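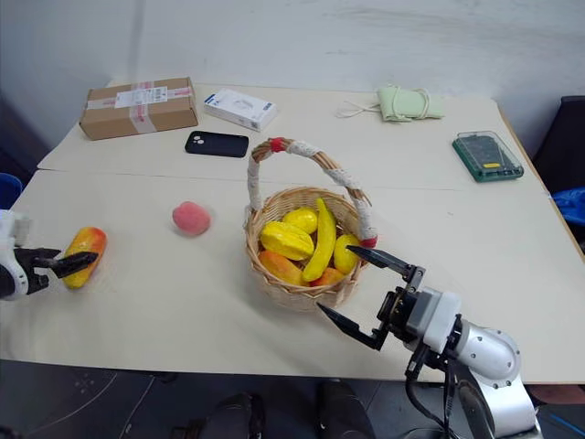 I gave up buying fruit at the supermarket in February, mostly because of the price of mangoes. Since then I've been getting a box from the growers' stall in Ercombe every second week. It costs $60 and feeds two of us, with a bit left over for the neighbours.

The first few boxes were a mess on my part. I put everything in the fridge the night I got home and then wondered why the bananas went black and the mangoes tasted of nothing. Selina Ammann, who packs the boxes, told me to leave the lot out on the bench and only chill what's already ripe. I've done that ever since and we throw out far less.

Star fruit took me a while. Pick the ones that are mostly yellow and don't worry if the ridges have gone a bit brown. I slice them thin and eat them with salt. My partner won't touch them.

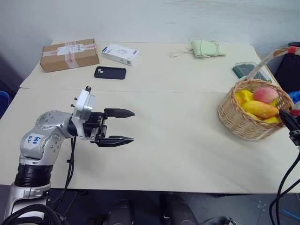 Two tables pushed together, 19th September.

Lemons are the thing I never have enough of. A good year at the stall means a bag for next to nothing, so I juice them and freeze it in 30 ml lots. Ice cube trays work but the juice picks up freezer smells after a month or so - small jars with a lid are better. Leave room at the top.

Constanza Huenchumán gave me her marmalade method, and it's the only one I've had set properly. She soaks the sliced peel overnight, cooks it until it squashes between your fingers and only then adds the sugar. I use 200 g less sugar than she does. It's a bit runnier and I prefer it on toast that way.

I drive out by the Istetach turnoff now, as the main road is still down to one lane at the bridge. It adds around 30 minutes if you get stuck behind a truck. Bring your own bags and some cash, the card reader was out again last time.
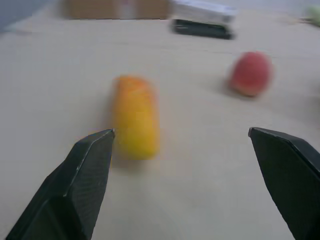 What's in the next box

Mandarins are nearly done, so expect the last of those. Selina reckons there'll be strawberries, and possibly early mangoes from up north. I've asked for extra lemons.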